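The Dogar Shell, Worn Until I Had Opinions
Reviewed by Setareh Shojaei

There is a kind of jacket that exists because someone in a meeting said the word "lifestyle" and nobody left the room. I own four of them. The Dogar Shell is the one I keep putting on, and I have spent most of a damp July trying to work out why.

Dogar sells it as a running jacket, a travel jacket and a "transitional layer," which I take to mean the thing you wear while walking from the car to somewhere with better air conditioning. Mine came from Porari, the outlet store by the bus station in Flellton, where it was hanging between a ski bib and a wedding vest. I paid $36 for it. The tag claimed it had once been a great deal more, but tags at Porari claim all kinds of things.

First, the color. It's purple. If you were hoping for plum, or aubergine, or one of those purples that can pass for navy in a job interview, keep walking. My brother-in-law Jad Atallah, who dresses like a filing cabinet, looked at it for a while and asked if it came with a skateboard. He has since borrowed it twice.

Fit is generous, by which I mean I ordered my usual size and could invite a guest. The shoulders are fine. The body hangs straight down with no interest in whether you have a waist. If you run in it, and I did, on four separate mornings I would like credit for, it fills with air on the downhill and you arrive at the bottom like a parade float. On the flat it behaves. The fabric is light and slippery and makes a noise when your arms swing, a steady swish swish that strangers can hear coming. I stopped minding by the second week. The dog still minds.

Rain. The label says "water resistant," a phrase that should be read the way you'd read "cat friendly" on a rental listing. In drizzle I stayed dry for the length of a grocery run. In real rain, the kind that bounces, I had wet shoulders before I got to the end of my street, and the rest of me followed. Nothing I own at this price does better, and one thing I own at three times the price does worse, so I can't be too sour about it.

I also took it to my sister's place for a long weekend, stuffed into the bottom of a duffel under a pair of boots, and it came out looking like a used lunch bag. Ten minutes spread out on the guest bed fixed most of that. My sister's guest bed wears a bedspread so formal I felt I should ask its permission.

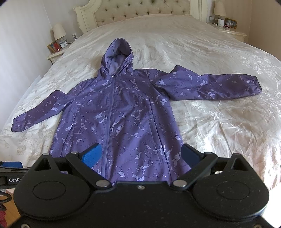 Vol. 36, No. 2

The print deserves its own paragraph. From across a parking lot it reads as plain purple. Up close you get pale lavender patches and a lot of thin, broken lines running between them, like a dinner plate that has been dropped and glued back together by somebody patient. I thought I would hate it. It hides coffee extremely well, and I've come around to it on those grounds alone.

The hood is lined in a quieter grayish purple, as if the designer got tired on the way in. It's roomy enough for a ponytail and a grudge. The drawcords at the sides do cinch it down in wind, though once you've pulled them you look like a thumb.

The cuffs are elastic, gathered up in tight little ruffles, and they're the best part of the whole jacket. They stay where you push them. I have a Zakby windbreaker with hook-and-loop tabs that have eaten two sweaters and a scarf, and I would trade every one of those tabs for this plain bit of elastic.

Zippers: the front one matches the fabric and runs all the way up to the hood. It has snagged once, on a day when I was late, and has been good otherwise. The pull is small and pale and a trial in gloves. I tied a loop of string through it and lost a little dignity. The pocket zips too, with another tiny pull, and the pocket itself takes a phone or a sandwich. I've carried both together. Don't.

Washing is easy. Cold, inside out, hang it on a door. It dries overnight, and so far the purple has stayed on the jacket and off my towels.

Would I pay full price? No. Would I buy it again at Porari, in this same ridiculous color? I went back last week to see if they had a second one. They had the ski bib.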